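Most towns the size of Sernley still treat the weight of a loaf as a private matter between baker and customer. I think this is a mistake, and the fix is cheap: print the baked weight on the shelf card, in grams, next to the price.

The current practice is to quote dough weight, if anything. Dough loses water in the oven. A small roll loses proportionally more than a large loaf, since it has more crust for its mass, and a long bake loses more than a short one. Two shops can scale at the same figure and hand over different amounts of bread. Fruit has been sold by weight on the same street for as long as there have been scales, and the person buying apples or oranges can compare stalls in seconds.

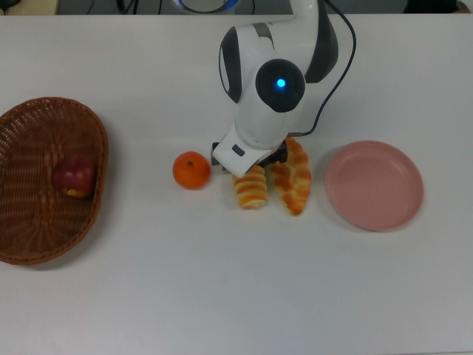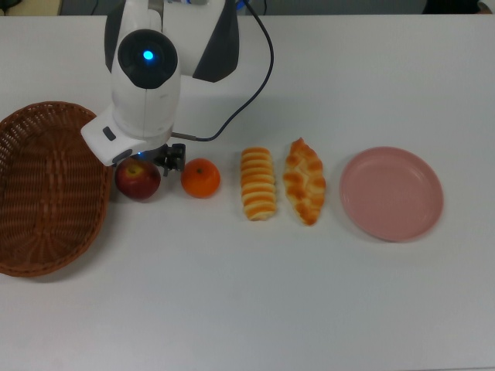
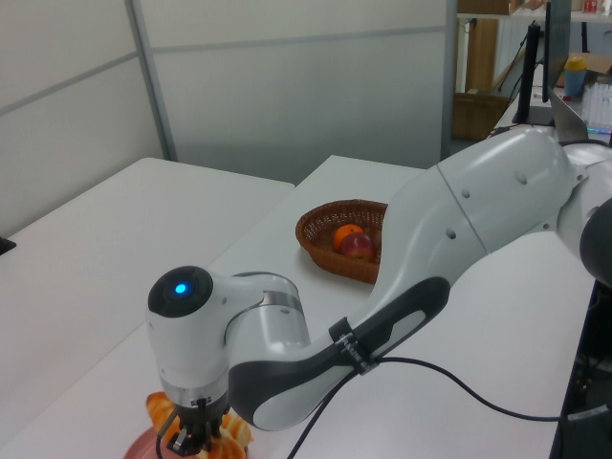
Zoltán Pintér objects that a printed weight invites the wrong comparison. Buyers would divide price by grams, he argues, and the densest, wettest bread would win every time, whatever it tasted like. He would sooner see the flour weight on the card.

I take the point about density, but flour weight is a number for bakers. Customers carry home the finished article – water included – and that is what they pay for. Milk, cheese and ham are all sold with their water in them, and people still manage to prefer one ham to another.

The practical objection is variation. Rolls from one tray do differ. The answer is a stated minimum, checked on a sample of 24 from each batch, with the card rounded down. In January I weighed rolls from a Moltlow bakery on this basis and the exercise took 18 minutes, including writing the results down. A shop that already scales its dough has all the equipment it needs.

I would start with rolls. They are bought in numbers, their size drifts without anyone remarking on it, and a change of a few grams is hard to judge by hand. Large loaves can follow once the cards are printed.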